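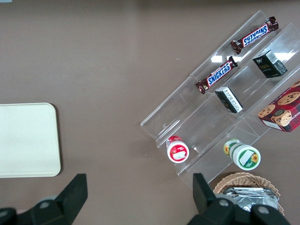
Fig. 5: Snack riser part-filled, tray to the left.

Setting up your counter snack display
28 Jan 2020 — by Nobuhle Khumalo

We use cookies to remember your preferences. Accept | Manage settings

Okay, riser's together, feet are on, and you've peeled the film off (both sides of every panel, please, it's clear on clear and very easy to miss). Now for the fun bit, which is filling it!

1. Wipe the tabletop and let it dry. I still find little white specks on mine after a wipe, and a dry microfibre cloth usually gets them.

2. Put the Gamik tray down first, on the left. It's for change or for whatever people have picked out, so leave it empty for now.

3. Stand the riser to the right of the tray. I like mine on an angle to the counter edge, but square is fine too if you're short on room. Leave 100 mm between the back panel and the wall so you can get a hand in to restock.

4. Start with the chocolate bars. Mine are Snickers, one on the top shelf and one on the next shelf down, both lying along the ledge in the same direction. Turn the logos to face your customers, so they'll look upside down to you if you're standing behind it.

5. Add the small boxes. I've got a little black one on a step to the right of the top bar and another below the second bar. Any box up to 210 mm long will sit inside a compartment without poking out the end.

6. Cookies go on the lowest tier, over on the right. The red plaid box is the biggest thing I put on there and I wouldn't go much bigger.

Note: If you bought the riser as part of the Zuvico counter kit, you'll have a strip of 22 price stickers in the lid of the carton. Stick them to the front lip of each ledge, not the panel behind. They leave a bit of glue when they come off and the lip is easier to clean.

CAUTION: Don't use window spray or metho on clear acrylic. It goes cloudy and it won't come back. Warm water, a drop of dish soap, soft cloth — that's all it needs.

CAUTION: Don't lift the riser by the top shelf, even when it's empty. Two hands, down low.

Note: Bright overhead lights will bounce off the upper shelves. Lamduan Wannasri looks after our Trinus counter and she just turns hers a few degrees until the glare moves off the labels. Takes a couple of goes.

Spare feet and ledge clips are in section 7, along with the order form (new prices from April).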